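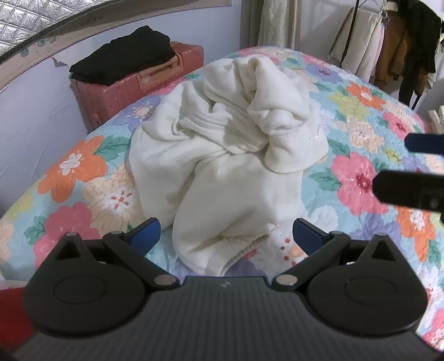 Fleece on the quilt, grippers open

kubo_nat: Folding task for the Redbridge club project. Our plan says 20 folds per garment, cuffs first. I want to start every run from a messy heap like this one.

Illance: I'd start flat. A heap is way too hard for a first model, and that quilt is so busy! Plain sheet?

kubo_nat: Nah, the flowers stay. People have patterned beds. Flat is cheating a little, no?

jarkstead4: With Illance on flat starts, but keep the quilt. Can you do 4 flat ones Thursday and post them?

kubo_nat: Fine, 4 flat ones. Then heaps.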